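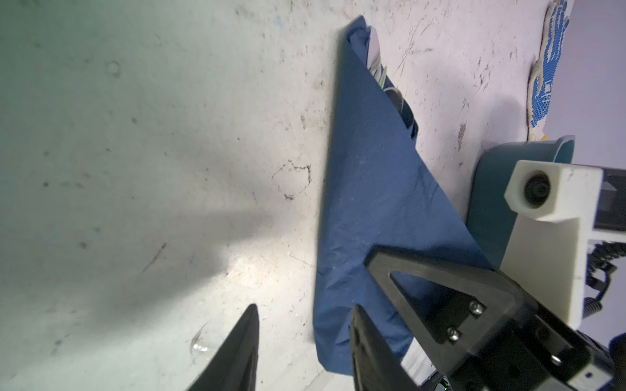 Figura 2. Tela azul doblada en triángulo sobre una superficie clara con manchas y rayaduras.

4.2. El problema de la «limpieza visible»

Buena parte de la literatura sobre higiene en comedores colectivos da por sentado que una superficie que parece sucia lo está, y que una que parece limpia puede usarse. Kuster y Radwan repiten el supuesto sin someterlo a prueba, y los manuales de inspección lo heredan casi palabra por palabra. Nuestros datos no permiten sostenerlo con esa comodidad.

En los comedores de Warken y Bolum se recogieron 790 fichas de inspección visual. En cada ficha el inspector asignaba a la mesa una nota de 1 a 7. El acuerdo entre inspectores fue bajo, sobre todo en superficies claras y gastadas como la de la Figura 2, donde una rayadura, una mota oscura y un resto seco reciben con frecuencia la misma penalización. Cabe preguntarse qué mide entonces la nota. Sospechamos que mide la edad del mobiliario, al menos en parte.

El-Sayed ha defendido que el adiestramiento corrige este sesgo. Puede ser, pero su estudio compara dos grupos formados por la misma instructora y evaluados con las mismas mesas, de modo que la mejora podría deberse a la simple familiaridad. Tampoco informa de cuánto dura el efecto. Cuando repetimos en octubre una parte de las inspecciones, los inspectores con curso previo discrepaban entre sí tanto como los demás.

Más dudosa todavía nos parece la práctica de convertir estas notas en un índice anual por centro, como hace el protocolo Amrani. Promediar juicios inestables produce una cifra con decimales, y los decimales inspiran una confianza que el procedimiento no justifica. No proponemos abandonar la inspección visual, que es barata y rápida. Sí pedimos que deje de citarse como indicador sanitario mientras no se contraste con cultivos de superficie tomados en la misma visita.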